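Course handout: Faults in Contact Tasks
Unit 8 — What happens when the arm pushes too hard
Skisdale Robotics Teaching Laboratory
Lecturer: Kaede Okabe
Handed out Feb 5, 2020

1. Where we are in the course

In the previous unit we moved the arms only in free air. The gripper went from one point to another point, and the only question was whether it arrived. From now on the gripper must touch something and keep touching it, and this changes nearly everything. A small position error in free air is a small position error. The same error against a hard surface becomes a force, and the force grows very fast when the surface does not give way.

The task for this unit is washing a plate with a sponge. The plate lies on the table and one gripper brings the sponge down on it. I chose this task because it looks easy, and students often treat it as easy. In November the arm stopped with a fault in the middle of this same task, in front of a group of students, and the plate we had then was cracked. This handout goes through that failure. Please read it before you come to the lab.

2. What we mean by a contact task

A contact task has three phases. In the approach phase the gripper moves down toward the surface and no contact is expected. In the contact phase the sponge meets the plate and the downward force rises to the value we want. In the wiping phase the gripper moves sideways while the downward force should stay nearly the same.

Each phase needs its own limit. If you use one limit for all three, it will be too strict for wiping or too generous for the approach. Our program in November had one limit. You will see later why this matters.

Please also remember that a sponge is a spring, but only for a short distance. When it is fully compressed, it behaves almost like a solid block. The controller does not know this unless you tell it.
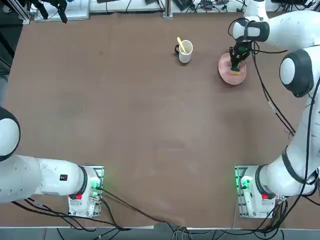

Why does the arm not simply stop when it feels the plate?

The arm does not feel the plate directly. It compares the motor current with the current that its model predicts, and it treats the difference as an outside force. When the model is wrong, for example when the weight of the gripper is entered wrongly, the difference is wrong too, and the arm can push hard for some time before the limit is reached.

3. The November failure

I give the events in the order in which they are found in the log file. The controller software is called Varkton, and the log is its standard log. You will receive a copy of it in the lab.

The program was started with the right arm in its home position. The approach was normal. The first contact was also normal, and the first wiping stroke was completed. On the second stroke the estimated downward force began to rise slowly. It did not jump. It rose during the whole stroke, and at the end of the stroke it was already higher than it should be, but still below the limit.

The program then did something that I wrote myself and that I now consider a mistake. At the end of each stroke it checked whether the tool had reached the commanded height. If it had not, the program commanded a slightly lower height for the next stroke. The intention was to keep the sponge in good contact when it became flatter. In practice the sponge was already flat, so the tool could not go lower, and the program answered by asking for a still lower height. After several strokes the arm was pushing a solid block into a ceramic plate.

The controller stopped with fault code 2183. In the Varkton manual this code is described as "joint torque deviation, persistent." The brakes closed. The arm stood still, but it stood still while it was pressing. I ask you to think about this point carefully. A stop is a state without motion, and the force may remain. The plate cracked after the stop, when one of us tried to pull it out from under the sponge.

There was no injury. The hand which pulled the plate was, however, between the gripper and the table for a moment, and for this reason I count the event as a safety matter.

4. Looking for the cause

The first explanation we discussed was a bad sensor reading. It is the favorite explanation of everybody who has written the program, and I was no exception. We checked it by moving the same arm slowly in free air with the sponge held, and comparing the estimated force at several positions. The estimate should be near zero everywhere. It was not. There was an offset, and it changed with the position of the wrist.

An offset that changes with the wrist position usually means that the payload data are wrong. We looked at the payload page and found the values for the Nakajima gripper, which we had used in the previous course. The present gripper has a different mass, and its center of mass is further from the flange. The values had not been changed when the gripper was changed.

So there were two faults, and each of them alone would have been less serious:

a) Wrong payload data. The estimated force was too low in the wrist position used over the plate. The limit was reached late.

b) The height correction in the program. It raised the real force at every stroke and had no lower bound.

I would like you to notice that (a) had been present for weeks. All free-air exercises ran without a fault during this time. A program which has run many times without a fault has shown only that it works in the conditions where it was run.

4.1 What we found that was not a cause

The cables were inspected and were in order. The mounting of the arm was checked with a torque wrench and was in order. The plate was not on a slope. These results are short, but please write such results also in your own reports. A reader must know what was examined.

5. The second arm

During the failure the left arm had no task, and it held its position away from the plate. Several students asked afterwards whether it was safe to reach in from that side. The answer is that an arm which is powered and has no task must be treated the same as a moving arm. It can receive a command from a script that somebody forgot to end, or from a teleoperation session on another computer.

For the same reason, a green light on the base of an arm must not be read as permission to reach in. Before any hand enters the reach of the arms, both arms are stopped and the person who enters has confirmed it personally.

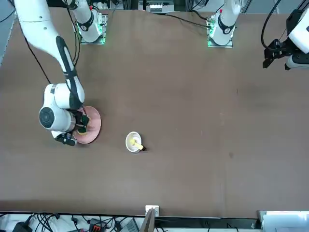

Fig. 2. Right gripper over the plate, with the left gripper at the far side of the table.

6. Rules for this unit

6.1 Before power. Open the payload page for both arms. Compare mass and center of mass with the sheet on the wall. Sign the sheet.

6.2 Before contact. Run the free-air check with the sponge in the gripper. If the estimated downward force is larger than 2 newtons at any of the test positions, do not continue. Call me.

6.3 Limits. Set separate limits for approach, contact and wiping. The wiping limit for this exercise is 8 newtons downward. Do not raise it in order to make the program finish.

6.4 Height. Any correction of the tool height must have a lower bound, written as a number in the program and with a comment that says where the number comes from.

6.5 After a fault. Do not touch the plate, the sponge or the gripper. Read the code aloud and write it down. One person then releases the contact by moving the arm straight up in slow mode — never sideways, because the sponge may still be compressed. Only when the sponge is clear of the plate, and both arms are stopped, may somebody reach in.

6.6 Reset. A reset is allowed after the cause is written on the fault form. "Unknown" is accepted as a cause one time. When the same code comes again, the exercise is finished for that day.

7. Reading the force curve

In the lab you will plot the estimated downward force against time. There are a few shapes which you should learn to recognize.

A sharp peak at first contact, followed by a flat line, means that the approach is too fast but the wiping is correct. Reduce the approach speed.

A slow rise over many strokes is the shape from November. Look for a correction that is added again and again, and look at it before you look at the sensor.

A wave which repeats with each stroke often comes from the rim. When the sponge climbs on the rim, the force rises, and when it comes back to the flat part, the force falls. Make the stroke shorter or allow the tool to move up.

A curve which is not zero before contact is an offset. Go back to 6.2.

8. Homework

Write one page on the following. Suppose the payload data had been correct, but the height correction was still in the program. Describe what the log would show, and at which point the controller would stop the arm. Then describe the opposite case: wrong payload data, but no height correction. Say which of the two you would prefer to find in a laboratory that you take over from somebody else, and explain your choice.

Those who use the Kirar simulator should know that its sponge model is linear. It never becomes solid. You may use it for the approach phase, but the slow rise will look much milder than it is on the real arm.

Comments (3)

mt_lab: In 6.5, what do we do if slow mode is refused after the fault? It happened to us with a different code.
K. Okabe: Then leave the arm as it is, press the stop on both arms, and call me. Do not release the brakes by hand while the sponge is under load. I will add this to the next version.
pernille: The payload sheet on the wall still has the old gripper in the second row. I crossed it out with pencil.

Related handouts
Unit 6: Payload identification and the flange frame
Unit 7: Motion in free air
Unit 9: Two arms in one workspace
Fault form (blank, for printing)
Varkton log format, short guide

Contact: Kaede Okabe, Skisdale Robotics Teaching Laboratory | © Skisdale course materials | Back to top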